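Skisero Community Frame Shop and Gallery
Progress report to the Nwosu fund, January

Classes started on schedule and both rooms are now in use. We took in 206 sign-ups against a target of 100, so Halima Abubakar has split the Wednesday group in two. Spending to date is $893, nearly all of it on glass and mat board.

The Sirkunport delivery came short again. Tanko Lawal has asked for a credit – no answer yet. Until it is settled we are buying backing locally at a higher price.

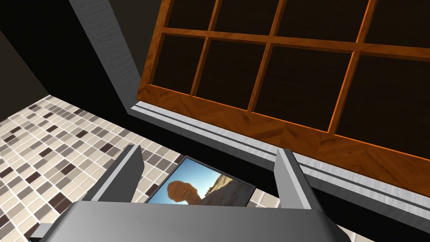

Storage is still the weak point. The 12 wall hooks we put up are full, and finished work ends up wherever there is room. A small framed picture lying at a tilt will get scratched sooner or later, and we would like to spend what is left of the supplies line on upright racks. Bukola Eze has a quote and will send it on Wednesday. We need your approval before ordering.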